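Galley Kitchen, Week Three (Or: Where Does the Fruit Go)

I promised a kitchen update back in November and then completely failed to write one, so for the three of you who kept asking (hi, Mom), we are back in it. Saturday, April 11, 2026, and I have a big mug of tea and nowhere to be until dinner, so this might run long.

Quick recap if you're new. We share a long, skinny kitchen at Jukimstead, and when I say we, I mean me, Shiyu Tian, Danjuma Okoro and whoever happens to be passing through with a lunch box. It's white cabinets down one side, gray cabinets down the other side, and a strip of floor in the middle that you learn to share. I love it. I also complained about it for most of the winter, and both of those things can be true!

The big project this spring was supposed to be the cabinets. We were going to empty every single one, wipe them out, and put things back in an order that made sense to a normal person. What we had before was the order in which people had bought things. So the rice was next to the light bulbs and the light bulbs were next to a fondue set, and if you asked where the colander was, you got three different answers and a shrug.

We did the lower cabinets first, over two evenings, and it went fine apart from the corner one, which is so deep that I had to lie on my stomach with a flashlight. I found a lid back there for a pot we gave away last year. Shiyu wants to keep the lid. I don't know why and I've stopped asking.

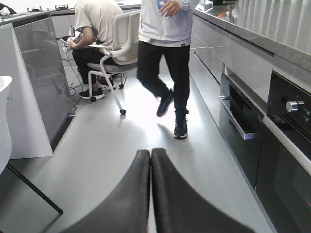

Aisle width is the thing I would fight for if I ever got to plan a kitchen from nothing. Everybody talks about counters and storage and whether the drawers close softly, and all of that is nice, but you live in the aisle. Put one person in the white swivel chair with a handheld device and their feet on the floor, and another one in sneakers in the middle of the floor, and you've used up most of what a narrow kitchen has to offer. Then somebody wants to get a pan out of a low cabinet and it turns into one of those sliding tile puzzles.

And yes, the office chair. I know what the kitchen blogs say about chairs on wheels in a galley. I said the same thing myself, out loud, several times, and then I sat in it while I was peeling potatoes and I have been a convert ever since. You can scoot! You can go from the sink to the stove without standing up! My friend Adesuwa Lawal came over, took one look, and told me I was going to roll over somebody's toes, and she was right, it was hers, and she's forgiven me.

What I will say is that if you want a rolling chair in there, get one with a seat you can wipe down or at least one in a color that forgives you. Gray has been kind to us so far. I've dripped soup on it twice.

The floor

I get asked about the floor more than anything else, which surprised me. It's light gray and shiny, and it makes the whole room look bigger because it bounces the light around. It also shows every crumb and every shoe print. My routine is a dry mop in the morning and a damp one every other night, and if I skip a couple of days I can tell you exactly who walked where.

I tried a fancy floor cleaner called Slanina for a while because the bottle was pretty. It smelled like a hotel lobby, and it left a film that I had to wash off with plain warm water, so now I just use plain warm water. The mop head matters more. Get a flat one, wash it hot, let it dry all the way.

I did try putting a runner down the middle. It was 30 inches wide and I was so pleased with it, and the chair ate it on the first day. Wheels and runners are enemies. It lives in the hallway now and looks great there.

The upper cabinets

These took us much longer than the lower ones and I'd like to blame Danjuma, who reads the back of every packet before he'll let it go in the trash. We set a timer for 45 minutes per cabinet. We did not respect the timer.

But they're done, and I'm really happy with them. The doors are flat and white with a gloss on them, so they pick up the ceiling lights, and they also pick up fingerprints, mostly right where there'd be a handle if you had a handle. A soft cloth that's barely damp does it. Don't use paper towels, they leave fluff, and then you're standing there picking fluff off a cabinet at nine at night wondering what happened to your life.

Inside, I went with the dullest system possible. Breakfast things together. Baking things together. Cans together, labels out. Tea gets its own shelf because there is a lot of tea. I bought a pack of 50 paper labels from a shop called Vindovlow and used maybe a third of them before I ran out of steam, so if you open the last cabinet on the end you're on your own.

Ese Dauda, who has the neatest kitchen of anyone I know, told me to leave one shelf completely empty when we put everything back. I thought that was silly. We had fought for that space! But I did it, and it's the best tip I got in this whole project. The empty shelf is where the groceries land when you haven't decided about them yet, and it stops them from landing on the counter. It has been filled and emptied so many times already.

The counter, and the great fruit debate

Okay so this is the part I wanted to write about all along.

We have a nice big stone counter, dark gray with speckles, polished like crazy, and it goes right up to the window. In the daytime it's beautiful. My rule when we finished the cabinets was that the counter would hold the things we use every day and nothing else. Kettle stays. Fruit bowl stays. Everything else has to make its case.

I thought the bowl would be easy. It's a small dark one and I picked it because it goes with the stone. But small is the problem. Shiyu buys fruit like there's a storm coming, and it does not all fit, so we end up with a proper bowl of fruit and then strays. An apple over by the cutting board. A pear behind the toaster. Once, a lemon in the silverware drawer, and no one has come forward.

Danjuma's position is that a bigger bowl would fix it. Mine is that a bigger bowl would get us more fruit. We had this conversation for an entire dinner. I even looked up bowls, and there's a very handsome one by Keler, and then I saw it was 200 dollars and closed the tab and went and ate an orange.

What we've settled on, for now, is that the bowl stays back by the window where you see it when you come in, and anything that doesn't fit gets eaten first. So if there's a red and yellow apple sitting out by itself on the stone, that one's fair game, help yourself, it's practically an invitation. I like this rule a lot. We've thrown out far less fruit this month than we did last month, and I get a snack.

A few notes on polished stone if you're thinking about it. It shows water spots, so dry it after you wipe it. Dark stone hides coffee rings until the sun comes in low, and then you see all of them at once. I do mine in the late afternoon for that reason, when the light comes across from the side and there's no hiding. Dish soap and warm water, a clean towel after, and that's the whole routine. I keep vinegar away from it because my aunt scared me about vinegar years ago and it stuck.

We also went back and forth about the blinds. I wanted something softer at the window, maybe linen, and I got as far as ordering samples. Then I pinned one up and it hung right down onto the counter near the kettle and I pictured it soaking up tea for the rest of its days. The white vertical ones are staying. They're easy to dust if you close them flat and go top to bottom with an old sock on your hand, and they do nice things to the light, all those pale stripes.
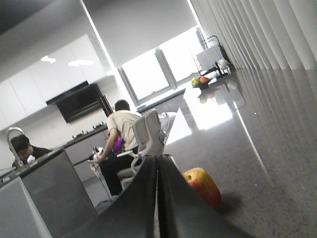 What's still on the list

The drawer under the stove, which I have opened once and closed again.

Something to go under the chair wheels so they stop squeaking on the turns. Ese Olatunji swears by a tiny bit of silicone spray on the casters and has offered to bring hers over, so I'll report back.

A proper home for the reusable bags. They're currently in a bag, inside another bag, on a hook that was meant for an apron.

More hooks.

And I still owe you the lentil soup recipe, the one that went on the chair. I'll type it up next week if I can find the card, which I put somewhere very sensible when we did the cabinets.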